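Nuster puts its click tile range through a second wear trial before extending the guarantee

Release from Nuster, Dalville

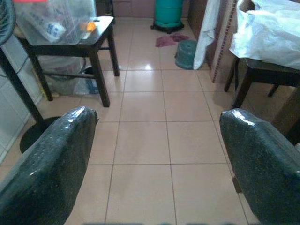
Fitters at Lyimo have heard long guarantees promised before, and the firm told Nuster in writing that it would believe in a longer one when it saw the small print. Its main complaint was that most guarantees on click flooring cover the top layer and go quiet on the joints, which are what customers ring up about.

Nuster shares some of that doubt. The first trial of the Ilteo range gave good figures, but it was run in a showroom where people mostly stand still, and we do not think good figures from a showroom should sell a floor for a hallway. The guarantee on Ilteo therefore stays at seven years for now. We had planned to announce 15.

The second trial begins in October at our Dalville warehouse. A total of 466 planks will be laid across the goods entrance and the staff corridor, over two kinds of underlay, and left to trolleys, grit and wet boots. Joints will be checked every Wednesday. Lyimo will do the checking and has asked to keep its own record, to which we have agreed.

Claims that a floor is "scratch-proof" or "fit for life" have been taken out of the Ilteo brochure. We could not find a test that backed up either one. "Water-resistant" stays, with a note saying that it applies to spills wiped up the same day and does not cover a leaking washing machine.

Results will be published whether or not they suit us, including the number of planks lifted or replaced. If the joints fail, the longer guarantee will be dropped and the price will not go up to pay for a new one.

Stockists who have already ordered the autumn brochure can swap it free of charge. The first 400 corrected copies are ready at the Dalville trade counter.

Ilteo remains on sale in all current colours. Prices are unchanged.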